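大坝底下的μ子

多斯特德（Dorstead）水库的土坝长300米，坝底有一条检查廊道，宽度刚够两个人错身。廊道里常年亮着灯，墙根有排水沟，每隔一段装着一块编号牌。从入口往里走，过了第二个拐弯，墙边放着一个灰色的金属柜，柜门上贴着“Tollia”的标签，下面是值班电话。柜子连支架重300公斤，当初是拆成几部分抬进来，再在廊道里重新拼起来的。

柜子里装的是一台μ子探测器。它不发射任何东西，只记录从头顶上穿过坝体落下来的粒子。负责这台设备的沙哈卜·莫拉迪（Shahab Moradi）每个月来两次，换干燥剂，查线缆，把本地硬盘里的备份带走。其余时间数据通过一根光纤传到坝顶的小屋，再发到他的办公室。

他原来做的是大气物理，关心高空温度对宇宙线的影响。转来测土坝，起因是一次会议上的闲谈。有水利方面的工程师问他，既然μ子能穿过很厚的岩石，能不能用来看坝里面的水。他当时回答说可以试，回去算了一下，发现信号很小，但没有小到测不出来的程度。

从天上来的粒子

宇宙线主要是高能质子，从太空各个方向到达地球。它们撞上大气层上部的原子核，产生一连串次级粒子，其中有一种叫π介子，很快衰变，留下μ子。μ子可以看作电子的一种较重的近亲，带同样的电荷，质量是电子的二百多倍。

静止的μ子平均只能存在2.2微秒。按这个时间，即使以接近光速飞行，走出去也不过六百多米，而它们产生的地方在十几公里的高空。地面上之所以能收到大量μ子，要靠相对论的时间延缓：在地面看来，高速运动的μ子衰变得慢得多。物理系的本科实验课常用这件事来做演示，一块闪烁体、一只光电倍增管、一个计时电路就够了。

到达地面的μ子，数量并不少。一只平摊开的手掌，每秒钟都会有一个左右穿过。人感觉不到，仪器可以一个一个数出来。

μ子穿过物质时，主要靠电离损失能量，每走一段就损失一点。它的质量比电子大得多，不容易因为急剧偏转而辐射掉能量，也不参与强相互作用，所以穿透力很强。能量低的μ子走几米就停下，能量高的可以穿过上百米岩石。能量越高的μ子数量越少，于是在一定厚度的物质下面放一台探测器，数一数剩下多少，就能反推头顶上有多少物质。

反推得到的量，是密度沿路径的积分，也就是平均密度乘以厚度。单看一个方向，分不清是物质变厚了还是变密了。土坝的外形是已知的，测量人员可以用激光扫描把坝面的每一点都量出来，厚度就固定了，剩下的变化归到密度上。

土坝的密度会变，最常见的原因是水。坝体由压实的土石构成，颗粒之间有孔隙，孔隙里有空气也有水。库水位升高，坝体里的浸润线跟着抬升，一部分孔隙由空气换成水，密度增加几个百分点。如果某处的水比预期的多，或者某处的细颗粒被渗流带走，密度也会偏离原来的值。

现有的办法

监测土坝渗流，已经有一套成熟的做法。坝体里埋有测压管和孔隙水压力计，坝脚有量水堰，坝面上有位移标点。多斯特德坝建成较早，最初只装了测压管，后来补装了一批电子式的压力计。它们给出的读数很可靠，问题在于每支仪器只管它所在的那一个点。两支压力计之间的情况要靠插值和模型推算。

电阻率成像可以看到连续的剖面。在坝顶布一排电极，通电测电位，再做反演。水和黏土都会让电阻率下降，解释起来需要经验，而且越往深处分辨越差。温度测量也常用，渗流带来的水温和坝体不同，埋在坝里的光纤能测到温度异常。每种方法都有人用，也都有各自说不清的地方。

μ子测量的长处是物理过程简单，密度和计数之间的关系可以直接算出来，不需要假设土的导电性质。短处是慢。天上掉下来的μ子就那么多，想让统计误差减小一半，就得等四倍的时间。

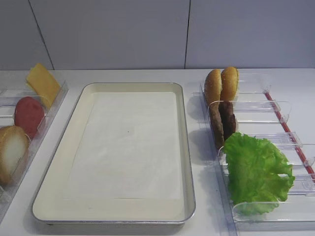 莫拉迪解释统计误差时喜欢用最直接的说法。数到一百个，误差是十个，即百分之十；数到一万个，误差是一百个，即百分之一。坝体密度变化几个百分点，反映到μ子计数上，通常也是几个百分点的量级，具体要看方向和厚度。所以每个方向上至少得攒到几万个，才谈得上看出变化。把方向划分得越细，每一格分到的μ子越少，等的时间越长。

这就决定了它不能用来报警。坝里如果在几小时内出了急剧的变化，μ子探测器给不出及时的结果，那是压力计和巡坝人员的事。它能做的是看几周到几个月的变化，比如一个蓄水季节里，水在坝体里怎样上升，又怎样退下去。

柜子里的东西

探测器由几层平板组成，上下平行排列。每块平板由48根塑料闪烁体条并排拼成，一半的平板条沿坝轴方向，另一半与之垂直。μ子穿过一根条时，塑料发出一点很弱的蓝光，由埋在条中的波长位移光纤收集，传到端头的硅光电倍增管，变成电脉冲。上下几层同时出现脉冲，说明有一个粒子穿了过去，由击中的条可以连出它的径迹。

闪烁体条由Finent公司提供，按长度裁好，外面包了反光层。第一批到货以后，组里逐根做了光产额测试，把输出偏低的挑出来放在平板的边缘。边缘的条对斜向径迹才重要，中间的条几乎每条径迹都用得上。这个安排没有写进任何论文，却省掉了后来不少修正工作。

硅光电倍增管怕温度变化。温度升高，击穿电压跟着升高，如果偏压不变，增益就会下降，原来刚过阈值的信号就可能漏掉。漏掉的信号看上去和坝体变重了没有区别。廊道里温度很稳，这是把仪器放在地下的一个便利。即便如此，每块平板上仍装了温度传感器，偏压按读数自动调整。

湿度是更麻烦的事。廊道里的空气接近饱和，冷的金属表面会结露。第一版柜子只有普通的橡胶密封条，装进去没多久，一块读出电路板的接插件就开始生锈，噪声计数上升。后来换成双层密封，里面放干燥剂，电路板涂了防潮漆。柜体也改了，让电子部分的热量停留在内部，柜内温度始终比廊道高一点。

供电走的是廊道原有的照明线路。坝上每年要检修一次电路，断电期间靠蓄电池维持时钟，探测停下来。时间标记不能乱，因为气压修正要按时间对齐。 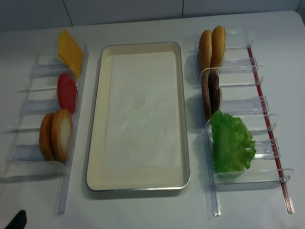

白色台面，中央为托盘，两侧为透明架。

气压与季节

头顶上的物质，除了坝体，还有整个大气层。气压升高，意味着上方的空气变多，到达地面的μ子会变少。这个效应在露天很容易测到，一个强冷高压过境，计数可以掉下去百分之一以上。放在坝底时，留下来的都是能量较高的μ子，气压的影响小一些，但仍然存在。

季节变化更复杂。夏天大气层受热膨胀，μ子产生的高度上升，飞行的路程变长，低能μ子在途中衰变的机会增加，地面计数会下降。另一方面，高层大气变得稀薄以后，π介子在撞上别的原子核之前有更多机会衰变成μ子，高能μ子反而增加。两个效应方向相反，哪一个占上风取决于探测器上方有多少物质。在深的地下实验室，夏天的μ子比冬天多；在地面，情况正相反。坝底处在两者之间，不同方向上的表现也不一样。

水库的水位恰好也有季节变化。冬天和早春蓄水，夏天放水灌溉。如果不把大气的影响扣除干净，得到的“密度变化”里就混着天气。莫拉迪过去研究的正是大气的这一部分，他说以前被他当作信号的东西，现在成了要扣掉的本底，用的还是同一套公式。

为了做修正，坝顶小屋里另放了一台较小的探测器，上方只有一层薄屋顶。它和廊道里的那台使用同样的闪烁体条和读出电路，收到的μ子没有经过坝体。两台的计数取比值，可以消去一部分共同的起伏，太阳活动引起的变化也能大致抵消。由于两处μ子的能量分布不同，比值消不干净，剩下的部分还要用高空气温的资料来算。

坝顶小屋冬冷夏热，那台小探测器的温度问题比廊道里的严重得多。有一年夏天，小屋的通风扇坏了，里面的温度连续多日超出标定范围，那段数据最后没有采用。现在通风扇有两台，接在不同的回路上。

三千小时

完整的一组数据需要多久，取决于想看多细。项目开始时定的目标，是把坝体的横剖面分成若干个视锥，每个视锥里看出百分之二的密度变化。按实测的计数率算，最厚的几个方向需要积累3000小时，薄的方向用不了这么长。

3000小时是四个多月。在这四个多月里，水位一直在动，所以得到的是一个平均值，像用很慢的快门拍一条移动的河。为了跟踪变化，组里采用滑动窗口，把薄的方向按周处理，厚的方向按季处理，再和水位曲线放在一起比较。这种处理方法在图上看起来不太整齐，同一张图里不同位置的时间分辨率不同，投稿时审稿人提过意见。后来他们在图中每一格旁边注明了积分时间。

第一次比较清楚的结果出现在四月，正是库水位接近全年最高的时候。上游一侧几个方向的计数明显低于前一个秋天，下游一侧基本没有变化。这和设计资料吻合：坝中部有一道黏土心墙，上游坝壳浸在水里，下游坝壳靠心墙和排水层保持较干的状态。从工程角度看，这个结果没有带来新消息。对于验证方法，它很有用，因为答案事先知道。

要注意，上游那几个方向的视线不只穿过坝体，还穿过一部分库水。水位每升高一米，视线上就多出一段水，计数当然会下降。这部分可以根据水位和几何形状精确算出，扣掉之后剩下的才属于坝体。组里最早的一次分析在几何上出过错，上游坝坡的坡度用了设计图上的数值，实际的护坡经过翻修，比图上厚一些。后来重新做了激光扫描，结果才前后一致。

心墙附近的几个方向上，还有一处小的偏离，计数比模型预期的略多，也就是说密度略低。偏离的大小刚刚超过误差两倍，按物理学的习惯，这样的偏离不足以下结论。视锥一共有几十个，碰巧有一个偏出两倍误差是很平常的事。坝的管理方调出附近两支压力计的历史读数，没有发现异常。处理办法是继续积累。又过了一个季节，偏离减小了，但没有完全消失。

移到别处

第二台同样的设备计划装在贝松（Besson）。那里是一座废弃的采石场，边坡上有一道堆石挡墙，墙后积水，雨季水位上涨得很快。和多斯特德不同，贝松没有廊道，探测器要放进一口竖井，井径限制了平板的尺寸。面积小，计数就少，需要的时间也就更长。

为了放进竖井，平板改成了窄长形，层间距拉大。层间距大，角分辨率提高，能接受的方向范围缩小。这是此类仪器里绕不过去的取舍，只能根据要看的目标来定。贝松要看的是挡墙中部一块范围不大的区域，方向范围小一些可以接受。

竖井里没有市电，用太阳能板和蓄电池。整台设备的耗电需要压低，触发逻辑从通用的采集板换成了定制的低功耗芯片，数据先在本地压缩，每天发送一次。冬季日照最短的几周，电量只够维持半天运行，软件会自动选在夜间电池电压较高的时段停机，白天采集。昼夜之间μ子的差别很小，不影响结果，只是总时间又延长了。
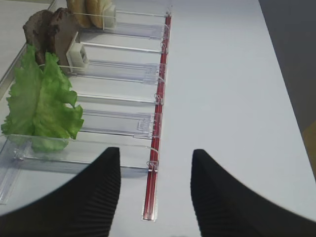
森居尔·于尔特（Şengül Yurt）对贝松的计划不太乐观。她认为堆石的密度本来就不均匀，大块石头之间的空隙有时和石头本身一样大，没有一个干燥状态下的基准，测到再准的数字也不知道该和什么比较。按她的看法，应该先在枯水期测满一整季，再谈水的变化，哪怕这样会把第一份报告推迟一年。她还提到，挡墙表面的植被和冬季积雪也要记账，一场大雪压在墙顶，按重量算和几十厘米的水相当。

莫拉迪同意需要基准，对一整季的说法有保留。他的意见是，可以只看相对变化，不求绝对密度，把最干的几周当作零点，其他时间与之相除，石块本身的不均匀就约掉了。约不掉的是沉降。堆石在雨季后会有少许下沉，几何形状变了，零点也就不再是原来的零点。两边最后商定，在墙顶装几个位移标点，每月测一次，如果沉降超过规定值就重新建立零点。

谁会用这些数据

坝的管理方每季度收到一份报告，四页，前两页是图。最初的报告要长得多，里面有触发效率、径迹拟合的残差分布、各层的击中图。收报告的人说这些他们用不上，他们要知道的是哪一块变了、变了多少、可信到什么程度。现在这些技术内容放在附录里，需要时单独索取。

报告中的“可信程度”怎样表达，来回改过几次。物理学家习惯说几倍标准差，工程师习惯说安全系数和允许值，两者不能直接换算。目前的写法是给出变化的百分数和误差范围，旁边列出同一位置压力计的读数变化。两种读数方向一致的，标为一致；方向不一致的，标为待查；没有压力计的位置留空。

待查的位置到目前为止有过三处。其中两处查明是μ子这边的问题，一处因为某层平板有一根条的阈值漂移，另一处是坝顶临时堆放了一批护坡石料，增加的质量进了视锥，而登记表上没有写。还有一处是压力计的问题，那支仪器的零点已经多年没有校过，校正以后两边就对上了。

石料那件事以后，坝顶的施工和堆料都要提前通知。通知的格式很简单，写明位置、估计重量和起止时间。割草机和巡查车辆不用报，它们停留的时间短，在几周的平均里看不出来。

数据本身存在两个地方，一份在办公室，一份由管理方保存。原始数据包括每一次触发的时间和各条的脉冲幅度，占的空间很大，处理后的径迹数据小得多。按照协议，原始数据要保留到下一次大坝安全评估结束，评估以后是否继续保留再议。莫拉迪倾向于全部留着，理由是修正方法每年都在改进，旧数据可以重新处理。硬盘的费用目前从设备维护的经费里出。

同类的工作

利用宇宙线看大型物体内部，想法并不新。二十世纪五十年代就有人用它估算隧道上方岩层的厚度，六十年代有人把探测器放进金字塔里寻找未知的空间。近二十年，火山是最受关注的对象，探测器放在山坡上，接收近水平方向穿过山体的μ子，可以看到火山通道里密度的差异。高炉、矿山和核设施也有人测过。

近水平方向的μ子比竖直方向少得多，而且容易混入从背后来的粒子和散射进来的低能粒子。测火山的探测器因此往往要加铅板或钢板，把低能的部分挡掉，还要靠精确计时分辨粒子是从前面还是后面来的。坝底的探测器朝上看，没有这个麻烦，从下往上来的粒子极少。散射仍然要考虑，μ子在土石里走过十几米，末段能量已经不高，方向会偏转一点，使图像变得模糊。模糊的程度可以用计算机模拟得到，多斯特德的情况下，它和条的宽度造成的误差大致相当，所以把条做得更窄意义不大。

模拟占了组里相当一部分计算时间。每改动一次几何模型，就要重新生成一批虚拟的μ子，让它们一个个穿过坝体。现在的做法是把坝体切成小块，预先算好每个方向经过各块的长度，密度改变时只改系数，不必从头再来。这种方法忽略了散射，用于日常处理足够，季度报告里的最终数值仍由完整模拟给出。

廊道里的下一次维护，要更换最下层平板的一组读出电路。备件已经测过，装在防静电袋里，放在坝顶小屋的柜子第二格。换件需要停机一天，莫拉迪打算把它和坝上的年度电路检修排在一起，这样只断一次。检修日期由管理方来定，他在等通知。

2025年12月19日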